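Good practice for handing a hand-held gripper from one person to the next?

Hi all. I help run the recording sessions at Mutport, where we collect pick-and-place demonstrations with hand-held grippers on ordinary household things. We have 11 people taking turns, and every one of them seems to have their own idea of what "ready" means. Some wipe the pads, some don't, some start with the fingers shut and some with them wide open. I'd love to write down one simple rule sheet before April, and I don't want it to be so long that people skip it (I know my colleagues!). What do you all check before a take, and how often do you look at the pads and joints? 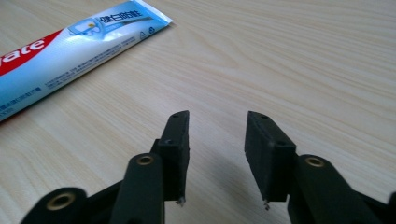
Category: Rules and Good Practice > Shared Tools

Our objects are mostly small bathroom and kitchen items, toothpaste and so on, on a bare wooden table.

Etenesh Tamiru

Answer 1

Hello Etenesh, and what a nice question, I went through the very same thing when we set up at Korkano. We ended up with a single card taped next to the table. Fingers fully open at the start of every take, nothing between the pads, object a short way off and never already touching. Look at the lower tips of both pads and pick off any little bits hanging there. Then squeeze and release twice and feel for grit or play at the pivots. We check the pad screws every 200 takes and write the take number on the card with our initials, so the next person knows where they stand. I would also agree on who is allowed to tighten things. We had three people all "helping" with the same screw for a month and the pads were never square!

Answer 2

Just clean it and go. You're overthinking this.

Answer 3

I agree with most of the first answer, but 200 felt too often for us and we settled on 300. Put a tube down at different angles too, and write that into the rules, or people will lay it the same way every single time. If a pad gets changed, start a new session number. Please don't skip that one, we had to throw out 13 sessions.

Comments (3)

sundaram_lab: Do you wipe with alcohol or just a dry cloth?

Grateo: Dry cloth here. Check with whoever made your pads first.

E. Tamiru: Thank you both so much, the card idea is going up tomorrow. 23/02/2020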